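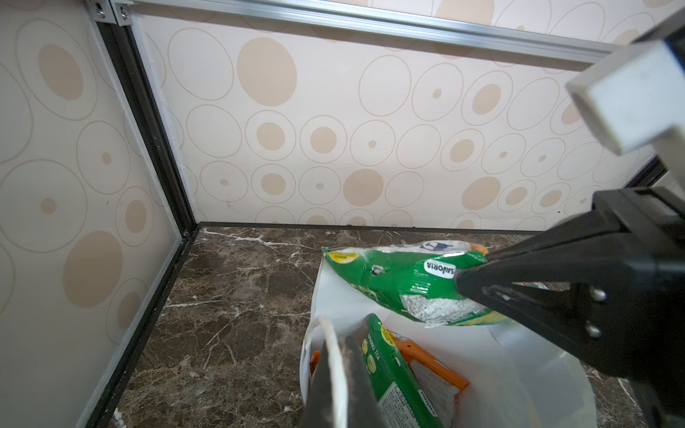
绿色的 SAVORIA 小包，白色容器上方

一月，上午九点四十

接着昨天的还款日历往下弄。昨天收工的时候我还挺得意，觉得 Okeo 那批农户贷款的数据终于理顺了，结果早上一开机重新跑，又冒出来 26 笔对不上的！总共 1058 笔，26 笔听着不多，可是全挤在同一种产品里，就是那个“收获后一次还本、中间付息”的季节贷，那肯定是规则哪里写错了，跟录入的人手滑没什么关系。

先记一下环境，免得过两个礼拜自己都看不懂：用的是 Fedano 导出的台账，旧版字段，放款日和起息日分两列；计算表是 Simão 上个月改过的那一版，宽限期那一页他锁了，密码写在共用本子的封底内侧。（Yaryna 说这样写密码很不像话，我同意，但先这样吧。）

十点半

找到一半了。问题出在宽限期里的利息。我们的表默认宽限期内利息照算、挂在那儿，到第一个还款日一起收。Okeo 的信贷员不是这么干的，他们把宽限期的利息并进本金，再往后算。两种做法在合同里都叫“宽限”，一个字都不差，难怪当初核对合同的时候谁也没看出来。我拿编号最靠前的那笔手算了一遍，并进去以后跟台账分毫不差，高兴得在椅子上转了一圈。

顺手把剩下的也改了规则重跑，26 笔掉到 2 笔。

这两笔我盯了好久。一笔是养羊的，一笔是种洋葱的，放款日都在月底。怀疑是月末顺延的问题：三十一号放的款，遇到小月，表里会往后跳到一号，台账是往前靠到月底最后一天。差一天利息，金额很小，小到买不了一把葱，但差就是差，报表最下面那行会红着。

下午一点二十

吃饭的时候跟 Ilari 说了这事，他的意见是直接设个容差，一天以内的都放过去算了。我不太愿意。容差一开，以后真出了错也会被它吞掉，我在上一个项目里吃过这个亏，对了三个星期的账，最后发现是容差把一整个分社的罚息都盖住了。Ilari 说那就把容差做成只对月末生效。嗯……这个可以考虑，先写在这里，没定。

另外他问了个好问题：并进本金那种做法，农户自己知道吗？我翻了样本合同，附页上有，字很小，“宽限期应计利息转入本金”一句带过。还款计划表上倒是只印每期要还多少，看不出本金涨过。要是真拿去给合作社的人讲课，这一点得单独讲，最好两种算法并排放，同一笔钱，同一个期限，让他们自己看最后差在哪儿。Yaryna 做讲义比我强，这块想请她来画表。

下午三点

Ludger Haberkorn 打电话过来，问抽样复核的事。先说好了：从全部贷款里抽 100 笔出来，纸质档案跟台账逐笔对，季节贷要多抽，不能按比例来，按比例的话季节贷没几笔，等于白抽。他那边想用 Rieger 分社的档案，理由是离得近，柜子钥匙也好借。我说近归近，Rieger 几乎没有养殖户，抽出来的样本会偏到种植那一头去，还是得从 Kuson 那边搬一部分过来。他叹了口气，答应了。搬档案要签交接单，记得提醒他用新格式的单子，旧的那种没有“页数”一栏，去年为了几页附件扯皮扯了好久。

（注意：这里有两个 Ludger！交接单上写全名。Ludger Vogler 管的是 Kuson 的档案室，Haberkorn 管复核。上次邮件只写了 Ludger，结果两个人都以为是对方的活儿。）

下午四点五十

月末规则改完了，试了两种写法：

写法一，一律往前靠到当月最后一天。两笔都平了，可是另外有一笔原来平的歪了，因为那笔的合同里手写改过还款日。

写法二，先看合同有没有指定日，有就照指定的，没有再往前靠。全平。

用写法二。麻烦的是台账里没有“指定日”这个字段，我暂时在旁边加了一列手填的，标成黄色。以后要是 Fedano 那边肯在导出里加上，这列就可以删。给他们写了封信，没抱太大希望，上次要个利率生效日都等到我快忘了。

还有个小地方，Simão 那版表里年天数用的是三百六十五，闰年没处理。这批数据刚好碰不上，所以怎么跑都看不出问题。我没动他的页，在页脚留了条备注，等他回来商量。千万别有人自己顺手改掉，改了前面所有对好的结果都得重来，我会哭的。

明天要做的：
把写法二跟并入本金的规则存成一个版本，文件名里写清楚
给 Vogler 发档案清单，写全名，写全名
问 Okeo 的信贷员，提前还款的时候并进去的那部分利息退不退。合同没写，Ilari 猜不退，我猜每个分社不一样
跟 Yaryna 约时间看讲义的对照表，带上洋葱那笔当素材，数字小，好讲

关机前又跑了一遍，最下面那行是绿的。打印了一份夹在本子里，签了名。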